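Collections cataloguing grant: report on the third period
Brunstead Museum, sculpture and carved work
Sep 18, 2025

The grant pays for a new catalogue of the carved wood and ivory held at Brunstead. The plan agreed in February set a target of 1324 records checked against the object, with new attributions where the old ones would not stand. We are at 75 per cent. The figure is accurate, though I would not lean on it too hard, as the easy pieces were done first and a record counts as checked even when the answer is "we still don't know".

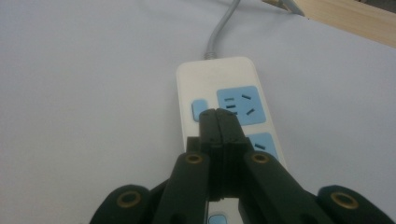
Attributions

The weakest part of the old catalogue is the Entwistle bequest. It came with a typed list that gives nearly every small boxwood figure to a named south German workshop. We have found no bill, letter or sale record behind any of these names. So far 78 entries have been moved back to "unknown carver", and 18 have kept their workshop name with a question mark. One relief of the Flight into Egypt may really be by the hand the list claims, but the case rests on drapery folds, and drapery folds were copied everywhere.

Dating has gone no better. Several bases were replaced in the nineteenth century, and the old catalogue dated the figure by the base.

Database

Records have been moved into Zestix. The move lost the line breaks in the provenance field, so chains of ownership now read as one long sentence. We are putting these right by hand, and the work was not in the budget. The supplier's word for this was "minor".

Wood identification

Grustel delivered its first results in the summer. Limewood was confirmed for most of the larger saints. The report is less useful on the small figures, where sampling was refused for good reason and the surface was judged by eye. I have asked for those results to be marked as opinion in the catalogue. 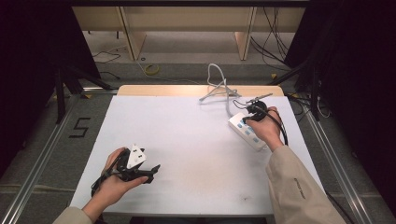 Entwistle's trustees have replied that the family list deserves more weight than we give it, that it was drawn up when the pieces were bought, and that "unknown carver" will make the bequest look poorer than it is. They would prefer "attributed to" throughout. We have asked to see anything that dates the list. The paper and the typeface suggest a good deal later than the purchases, and until something turns up the entries will stay as they are.

The remaining ivories are due to be finished in the next period.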